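How to do a paper strip grip check before a practice run

Dumcombe Robotics Club -- notes for new members

Quick one. Got asked for this twice in the same evening so I'm just writing it down. It's the check we do on the hand grippers before anybody records practice runs for the Grultby challenge. Takes maybe ten minutes once you've got the hang of it. First time, longer.

What you need

Both hand grippers, charged
A strip of paper or thin card, cut from any old box or folder
Marker cube for each gripper, if it came off
Soft cloth
The run log (the shared sheet, not the old one)

Before you start

Wipe the pads. Dry cloth, no spray. Spray leaves a film and then everything slides and you think it's the spring.

Check the cube is seated square. Push it down, try to twist it. If it twists, tighten it. A cube that's a tiny bit off won't look wrong to you but the tracking will be junk all night, ask me how I know.

Wipe the lens too. Fingerprints.

Cutting the strip

Long enough to hang out of the jaws with plenty to spare. Width doesn't matter much, narrower than the pads is fine. Keep the edges straight. Don't use glossy magazine paper, it's slippery and you'll fail a good gripper.

The check

1. Open the jaws all the way. Let the trigger go slowly and watch that both sides move. One side lagging = stop, put it on the repair shelf, write it in the log.

2. Hang the strip in the gap and close gently. Just enough to hold. Don't crush it.

3. Pull down on the strip, slow and steady. You want to feel it drag. If it slips out with no effort the pads are worn or dirty. Wipe and try agian.

4. Hold for 21 seconds. Arm still. Strip should stay put the whole time, no creeping.

5. Do it again with the strip off to one side of the pads. People skip this. Don't. Uneven wear shows up here and nowhere else.

6. Swap hands, repeat with the other gripper.

If you've got a partner, have them hold the second gripper close by while you do yours. You get used to working that near each other without banging cubes -- and you will be that near each other in the real task.

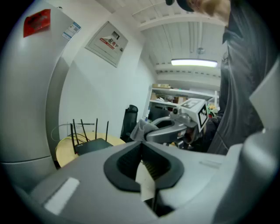

Handing over the strip

Last bit, and the one we lose points on. One gripper holds, the other comes in and takes the free end. Close the second one fully before you open the first. Count one-two out loud if it helps. Three clean handovers in a row and you're done, go record.

Common problems

Strip tears: squeezing too hard, or the paper's just thin. Use card.

Strip bends away when the second gripper comes in: too much hanging out. Trim it.

Tracking jumps: something's covering the cube. Usually your own sleeve. Push it up.

Jaws stick half open: bit of tape or fluff in the slot. Tweezers, not a screwdriver.

Write the result in the log even when it passes. Pass or fail, gripper number, your initials. The team from Drillville lost nearly a whole session of recordings because they didnt know which gripper was the bad one.

Cube alignment gets its own page, coming in November if I get time.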